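Admasu Student Manipulation Project
Progress report to the Rerkoteo Fund, second period
Submitted by Felicidad Enriquez, faculty adviser

1. Status

The project is in its second term. The team has four students, two on control and two on data and evaluation. Work on rigid objects closed in June. Work on soft goods, the second item in the approved plan, is under way and takes up most of the lab hours in this period.

2. Rigid objects

The pick-and-place exercise was repeated with the revised grasp planner. Botond Lengyel wrote the planner and Fanni Gál wrote the test scripts. The code and the test log are in the project repository under the Sullura branch. One item remains open: the planner still fails to return a grasp when the object lies against a wall. It has been moved to the next period at low priority.

3. Soft goods

The task is to take a garment from a piece of furniture, bring it to a known orientation and fold it. Both arms are used. One arm holds the garment at a reference edge while the other looks for a second grasp point. Waistbands and collars are used as reference edges, as they keep their shape better than hems under load.

Garments are placed by hand before each trial, in no fixed arrangement. The students record demonstrations by teleoperation, and Máté Medve reviews each one before it enters the training set. A demonstration is rejected if the garment leaves the gripper, if an arm reaches a joint limit, or if the operator pauses long enough to affect the timing data.

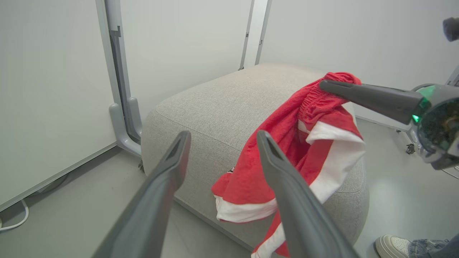 Figure 1. Wrist camera view, red and white garment on the ottoman. The second arm is at the waistband.

The team has accepted 52 demonstrations and rejected 28. Most rejections came from joint limits on the near side of the furniture. Leif Hjaltadóttir has changed the starting pose of both arms to give more reach there. The rejected recordings are kept, labeled by cause, for use in failure detection.

Wrist camera views are the main input to the model. When a garment hangs in front of the fingers, the second grasp point can be hidden from one arm and visible to the other. The students are comparing a model that takes a single view with one that takes both. No result is reported yet.

4. Equipment and budget

Replacement finger pads were ordered from Uder and charged to the consumables line. Spending on the other lines is within plan. The team asks to move the unspent travel amount to storage for recorded data. A revised budget table is attached.

5. Next period

Complete the view comparison. Extend the garment set to long sleeves. Write the operator guide so that new students can record without supervision. Return to the open planner item if time allows.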